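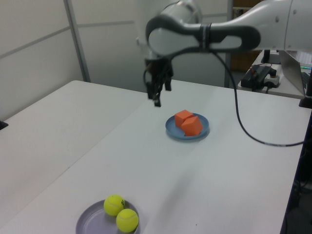
Do you need a special cleaner for a white work table or counter? Dish soap and warm water will do nearly all of it, and the rest is patience.

I have been hearing for years that white surfaces are "impossible" and that only the right bottle will save you. I don't buy it, and I've stopped buying the bottles too. Last March I cleared out the cabinet under the utility sink and found five sprays that all claimed to do something different. Three of them had nearly the same list on the back.

So this page goes through the usual advice for white tops, with my opinion of each piece.

Baking soda paste
Everybody's favorite. It works on tea and coffee rings if you leave it on for 30 minutes and wipe without leaning on it. It is also a mild abrasive, which the people who love it tend to skip over. On a glossy top, scrubbing with it week after week will leave a dull patch, and then you'll be looking for a cure for the dull patch. Try it somewhere out of sight first.

Vinegar
Fine for hard water marks on most laminates. Keep it off marble and other limestone-type stone. Mixing it with baking soda makes a nice fizz and leaves you with slightly salty water. I have read many posts calling this a "deep clean" and I would like to see one of these people wipe half a table with the fizz and half with plain water and tell me which is which.

Melamine sponges
These do take off scuffs and pencil. They do it by very fine sanding. Once in a while is OK, light pressure, rinse after. Don't use one as your everyday sponge.

Bleach
A last resort for food dye on a surface that can take it, well thinned, window open. Never with vinegar and never with ammonia. Esmaeil Vahidi, who fitted our kitchen, told me he replaces more tops ruined by "cleaning" than by cooking, though he also sells tops, so weigh that how you like.

Whitening polishes
I tried one called Wenura on a laundry room shelf. The shelf looked great for two days. Then it grabbed every bit of lint in the room. What you are seeing is a film, and the film has to come off again before you can clean what's under it.

Turmeric and curry stains
Wipe fast, then soap. What's left on a plastic-type surface often fades near a sunny window over a few days. This sounded like nonsense to me and I was wrong about it - the yellow on my cutting board was gone by the end of the week. A counter is harder to carry to the window, I grant you.

Permanent marker
Rubbing alcohol on a cotton pad, dabbed, then rinse. Hairspray was the old trick, and many newer sprays have less alcohol in them and just leave the spot sticky. Skip it.

Super glue
Leave it until it's hard and ease it up with a plastic scraper. Acetone will shift it, and it can also cloud or melt plastic, so I'd live with the glue.

A reader, Szabolcs Vida, wrote to say that a microfiber cloth and water handle everything in his workshop. Maybe so. Mine smears grease around unless there's soap in the bucket. I do agree with him about fabric softener - keep it away from the cloths, they stop picking anything up.

My own routine is one drop of soap on a damp cloth, a second cloth with clean water, and a dry towel. The towel matters most on gloss, where streaks show up by lamplight at 9 p.m. and can't be found the next morning.

Next up is grout, and the toothbrush people are not going to like it.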